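Bin-Picking Data Collection Operator (fixed term) – Nuteck

17 February 2025
By the Nuteck recruitment desk

Nuteck is recruiting operators for the Malinowski project, which collects grasp examples for a learning system. The system is trained on recorded attempts to pick mixed objects out of a metal bin. Operators run the cell, reset the bin and label the outcome of each attempt. The contract runs to the end of August. Two shift patterns are available, early and late, both at our Bonell site.

Background

The first phase of Malinowski used cartons and other flat-sided goods, and produced a model that performs acceptably on those and poorly on most other things. The present phase covers small household objects and toys, with an emphasis on soft, rounded and see-through items. The object set contains 668 pieces. Each is to appear in the bin with varying neighbours and in varying positions, including against the sloping sides.

Duties

– Load the bin from the object list issued for the session. Objects are tipped in, not placed, unless the list says otherwise.
– Start the recording, confirm that the arm is clear of the bin walls, and release the attempt from the pendant.
– Label each attempt as held, dropped, missed or aborted. The label 'held' requires the object to stay in the gripper for 3 seconds above the rim.
– Reset after every 20 attempts, or sooner if an object leaves the bin.
– Log cable snags, gripper faults and any change to lighting or bin position in Miser, our session database.

Operators do not write motion programs. The arm is run at reduced speed during collection, and no one reaches into the bin while the drives are on.

Requirements

– Patience with repeated work and a consistent hand at labelling. Two operators looking at the same recording should give the same label.
– Plain written English for fault notes.
– Normal or corrected colour vision.
– Previous use of an industrial arm is helpful. Full training on the KUKA cell is given in the first week, with a practical check at the end of it.

The cell

Typical contents during collection are a toy building brick, a black pouch-like item and a rubber duck, with the gripper working beside them. 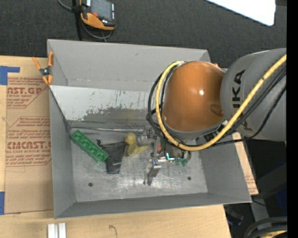 Selection

Applicants who pass the first sift are invited to a half-day trial on site. The trial consists of a safety briefing, a labelling exercise on stored recordings and one supervised session at the cell. Travel within the region is refunded on receipt of tickets.

Pay and conditions

Pay is £1,115 for each two-week period, with paid breaks and holiday in proportion. Safety shoes are supplied. The work is done standing, with a stool available for labelling.

To apply, send a CV and a short note stating your preferred shift to the Nuteck recruitment desk, quoting 'Malinowski operator'. Applications are read as they arrive, and the post may close early once all places are filled.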